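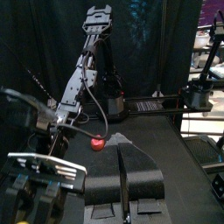
Showing a robot a job by hand takes less patience than writing the job down for it, according to Felicja Nowicki. "I moved the arm, and it had the motion. The slow part was learning not to rush my own hands."

Codville, 15/09/2024. Stojanović today opened registration for its short course in teaching by demonstration. The course is held at the company's Tudmont workshop and runs for 2 days. Each group is limited to 14 people. No programming background is required.

Participants work at a two-arm tabletop cell enclosed in black cloth. On the first day they guide an arm by hand through basic moves: reaching, closing the gripper, letting go. On the second day they repeat the same tasks by remote control and compare the recordings.
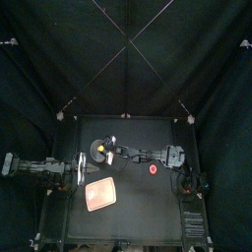 Practice tasks use small everyday items such as balls, bowls and trays. Every attempt is saved, including the failed ones, and instructors go over them with the group before any recording is used for training. A typical group leaves with 300 recorded attempts, which participants may take home in an open file format.

"People grip too early and let go too late," said course lead Aurelio Lorente. "We spend most of the first morning on that."

The fee covers lunch and printed notes. Sessions start in October. A second site in Flondley is planned, with dates to be announced. Companies that want a private session for their own staff should say so when they register.

Contact: Kazimiera Domański, Stojanović press office, Codville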